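延长线和长电缆怎么卷、怎么放

7月
文/Zoia Hutsuliak

一根二十米的延长线，用完以后在手肘和虎口之间绕上十几圈，末端塞进去，扔到柜子里，下次拿出来多半要先解几分钟疙瘩。绕的次数多了，线会变得像麻花一样，放在地上躺不平，外皮上能看到一圈一圈的斜纹，里面的铜丝也跟着扭。下面写的是正反圈的卷法，以及卷好以后怎么捆、怎么挂、怎么检查。家用延长线、音频线、网线、园艺工具的电源线都可以这样处理，水管也能用，只是圈要放大。

先准备的东西

扎带。用魔术贴扎带，宽两厘米左右的就行，长度按线的粗细选，细线用十五厘米的，粗的延长线用三十厘米的。一次性尼龙扎带不要用来捆线圈，勒得太紧，剪的时候又容易伤到外皮。没有魔术贴的话，一段旧棉绳也可以。

抹布一块，半湿。

白色或黄色的布基胶带，油性笔。

一个能看到两头插头的地方。院子、走廊、客厅清空一条道都可以，线不需要完全拉直，但至少不要压在家具底下。

第一步：断电，放冷

先拔墙上的插头，再拔工具那一头。如果刚才接的是电暖器、切割机这类功率大的东西，用手背碰一下线，有温热感就先摊在地上，等凉了再卷。顺便看一下插头上的金属片有没有发黑。发黑的先放到一边，后面检查那一节会讲。

第二步：把线理顺

从一头开始，用抹布包住线，另一只手慢慢往自己这边拉，边拉边擦。走到哪里有拧劲，就把没有插头的那一段提起来，让它自己转几下。已经被绕坏的线，这一步要多花些时间，可以从二楼阳台或者楼梯上把它整条垂下去，一头抓在手里，另一头离地，挂十分钟，扭劲会散掉大半。垂的时候下面不要站人，也不要让插头拍到墙上。

冬天在室外用过的线很硬，先拿进屋里放一个小时再理。外皮是橡胶的比塑料的好对付。

第三步：找到线自己的弯

每根线出厂时都有一个自然的弯曲方向和大小。用左手拿住插头后面一掌宽的地方，让线从手里垂下来，轻轻推一点线过去，看它愿意弯成多大的圈。这个圈就是你要卷的大小。普通家用延长线一般在三十到四十厘米之间，耳机那样的细线十厘米就够，粗的工程用线要到六十厘米。硬把粗线卷成小圈，松手就弹开。

第四步：正圈

左撇子把下文的左右对调。

左手掌心朝上，托住插头后面那一段，插头朝向自己，垂在手腕外侧。右手顺着线滑出去一臂长，捏住，拿回来的时候用拇指和食指把线朝外捻半圈，放到左手上，形成第一个圈。捻的这一下很关键，看着线，如果它平平地贴着左手落下来，就对了；如果它拧成一个8字，就再多捻一点。

这就是大多数人已经会的普通圈。只用正圈也能卷得很整齐，问题在放线的时候，每放出一圈，线上就多一个扭，二十米的线放完，地上会有一串小弯。

第五步：反圈

右手再滑出去一臂长。这次手背朝上，虎口朝下去抓线，拿回来的时候手腕往里翻，让线从圈的背面进去，放到左手上。这一圈和上一圈大小一样，但是线是从里面穿出来的，往下走的那段压在自己的后面。

第一次做会觉得别扭，很多人卡在这里。可以先慢动作做几遍：

右手伸出去，拇指朝下，抓线。
手收回来，拇指转到上面来。
线圈跟着翻了个面，贴到左手上。

如果放上去以后圈是撑开的、鼓出来的，说明没有翻到位，拿下来重做。

第六步：一正一反，卷到头

正圈、反圈交替，直到还剩一小段。卷的过程中左手不要握死，线圈轻轻搭在手指上就行，太重就换成搭在前臂上，或者坐下来在地上卷。在地上卷的时候，每一圈都往同一个位置放，方法一样，正放一圈，翻放一圈。

中间如果忘了刚才那圈是正是反，看一眼最上面的线，从正面落下的是正圈，从背后钻出来的是反圈。忘一两次没关系。

剩下的一段不要绕到线圈腰上去。绕腰那种捆法看着结实，但会把线折出一个死弯，时间长了正好断在那里。

第七步：捆

魔术贴扎带固定在线的一头，离插头一掌远，先在线上套一个死扣，让它永远留在这根线上，然后再用剩下的部分把整个线圈捆住。扎带套在公插那一头还是母插那一头，全家统一就好，我家套在公插那一头，这样拿到手就知道哪头往墙上去。

粗线在对面再捆一道。

捆好以后两头插头都应该垂在线圈外面，谁也没有穿过圈中间。这一点在捆之前一定要确认。反圈卷法最大的毛病就在这里：只要有一个插头从圈里穿过去，放线的时候每隔一臂就会出来一个单结，二十米的线能打出十来个结，得一个一个解。

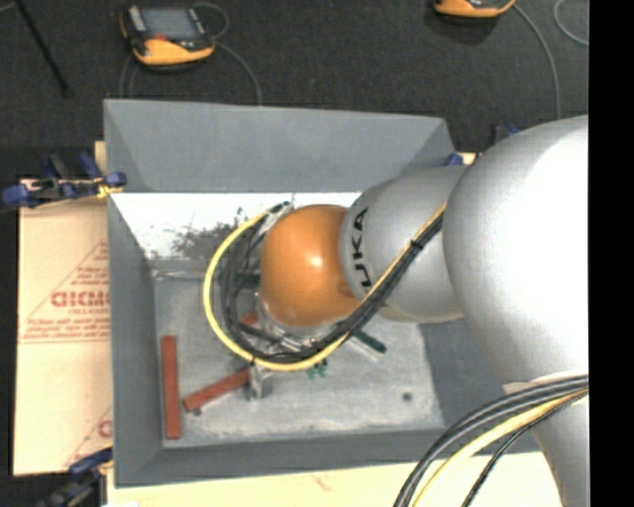

Zoia Hutsuliak

放线

解开扎带，套着扎带的那个插头拿在手里，或者先插到墙上，另一只手托着线圈往外走。线会一圈一圈自己落下去，落在地上是直的。地方够大的话也可以捏住一头，把整个线圈往前抛，前提是前面没有人，也没有花盆。

不要从线圈的中间抽线头。毛线可以从中间抽，电线不行。

延长线通电使用的时候要全部放开，哪怕只需要五米。卷在一起的线散不了热，线盘上的线尤其要注意，很多线盘的铭牌上写了两个功率，一个是全部拉出来的，一个是卷着的，后一个要小很多。我家那个线盘卷着的时候只允许1000瓦以下，接2000瓦的电暖器就必须整盘拉完。你的线盘以自己的铭牌为准，铭牌磨没了就按最保守的来用。

过走道的地方沿着墙根走，走不了墙根就盖过线板。不要从地毯下面穿。门缝也不要穿，门每开关一次就压一次。

挂和放

挂比堆好。墙上钉一排宽一点的钩子，最好是弯成U形、表面有塑胶套的那种，细铁钉会在线圈顶上勒出印子。我用过 Harms 的木托架，也用过把旧水管锯成一段段钉在墙上的办法，后者便宜，而且弧度大，粗线挂着更舒服。水管段锯完以后把毛边磨掉。

钩子之间留一个拳头的空。每个钩子只挂一根线，最多两根，长的挂外面。钩子的高度让线圈最低处离地二十厘米以上，扫地不碍事，地面返潮也碰不到插头。

没有墙可以用的，就放箱子里，一箱只放一类，线圈竖着排，像放唱片那样。平着摞的话，要用的永远在最下面。箱子不要太深，到膝盖以下的高度就好。Vasa 的那种带隔板的收纳箱可以，超市装水果的塑料筐也可以。

车库和阳台上的柜子夏天很热，塑料外皮的线长期放在里面会发黏。能放屋里就放屋里。老鼠多的地方不要把线放在地上。

标记

每根线的两头各贴一小段布基胶带，写上长度。只写一头的话，插在墙上那一头往往看不见。除了长度，我还会写购买的年份和线的截面，截面在外皮上一般印着，三芯一点五、三芯二点五这样的字，字很小，找个亮的地方看。

按长度分颜色也可以，五米的白色，十米的黄色，二十米的红色。颜色不要超过四种，多了记不住。借给邻居的线再写上名字，Ihor Pasichnyk 家和我家的线长得一样，两家的孩子来回拖，过了一个夏天就分不清了，后来全部写了名字才算清楚。

胶带贴上以后用指甲压实边缘，外面再缠一圈透明胶带，字就不容易掉。

检查

每次卷线的时候手都会从头摸到尾，趁这个时候检查最省事。注意下面几样：

外皮有裂口、露出里面的芯线颜色，停用。
插头根部的护套脱开，轻轻一拉能看到里面的线，停用。
插片发黑、插座孔周围的塑料变黄或者变形，停用。
某一段摸起来比别处软，或者中间像是空的，里面的铜丝可能断了，停用。
外皮只是脏或者有油漆点子，擦掉继续用。

停用的线在两头的插头上各缠一道红胶带，免得家里其他人又拿去用。不要用绝缘胶布缠一下裂口就接着用，户外的线更不行。会换插头的人可以把坏的那一段剪掉，装新插头，不会的就送去电器维修的地方。剪下来的短线里有铜，可以卖给收废品的。

不同的线，几处不一样

网线：圈不要小于二十厘米，捆的时候松一点，扎带里能塞进一根手指。水晶头上的小卡子最容易断，断了的线插上去看着没事，碰一下就掉网。卷之前给水晶头套上护套。

音频线：一定要用正反圈。屏蔽层是编织的，总往一个方向拧，用不了多久就会有杂音。两头的接头卷完以后可以互相插起来，也省得进灰。

手机充电线：太短，正反圈意义不大，绕成三四个松圈放着就好。不要缠在充电头上。

圣诞灯串：单独讲。灯串不适合用手卷，找一块硬纸板，两边剪口，来回缠上去，灯泡朝外。我那一串278个灯珠的，缠在披萨盒盖上正合适，两头留出来用夹子夹住。缠之前先通电看一遍，有不亮的当时就处理。

水管：先关水龙头，另一头打开，从高的一端往低的一端走，把水赶出去。圈直径六十到八十厘米，在地上卷。正反圈对水管也有用，但管子太硬的话，普通圈加上每圈用手捻一下也能凑合。冬天之前一定要把水放干净。

绳子：两股以上拧成的绳子有自己的捻向，顺着捻向卷普通圈，正反圈反而会让它散股。编织绳两种都可以。

练习

拿一根五米的旧线练。插头剪掉也没关系，反正是练手。一天卷十次，三四天手就熟了。Kyrylo Kovalchuk 教社区里的孩子搭棚子的时候，每个周四下午先卷半个小时的线再开工，他的办法是让两个人一组，一个人卷，一个人在线的另一头捏着，感觉到线在手里转就喊停。捏线的人比卷线的人更容易知道哪一圈没翻好，自己一个人练的时候可以把另一头压在椅子腿下面，看它有没有拧起来。

长线先不要急着上手，二十米的卷到后半段胳膊会酸，手一酸就开始偷懒，绕成普通圈。中途累了可以把线圈整个放到地上歇一会儿，记住下一圈是正还是反就行。

常见的几个问题

卷完以后线圈一大一小。右手每次伸出去的长度不一样，固定以肩膀打开的宽度为准。

线圈合不拢，像弹簧一样。线太冷，或者以前绕坏了。垂挂一晚上再卷。

反圈总是掉下来。左手的手指稍微弯一点，把每一圈夹在前一圈的旁边，不要叠在上面。

放线的时候打结。插头穿过圈了，见第七步。把结往线头方向推，不要拉紧，一个个推出去。

线太重，100米的盘线一个人卷不动。不用手卷，用线盘，或者在地上走8字：线铺成一个大8字，每个交叉点压在同一个位置，走完以后从交叉点对折，两边捆上。放线时原样铺回地上，从最上面的一头开始拉。8字和正反圈的道理一样，一个往左的弯抵一个往右的弯。

扎带多久换一次？毛面沾满线头粘不住了就换。用牙签或者旧梳子把毛刮一刮，还能再用一阵。200根一卷的那种可以自己剪长度，比单根买便宜，颜色也能挑。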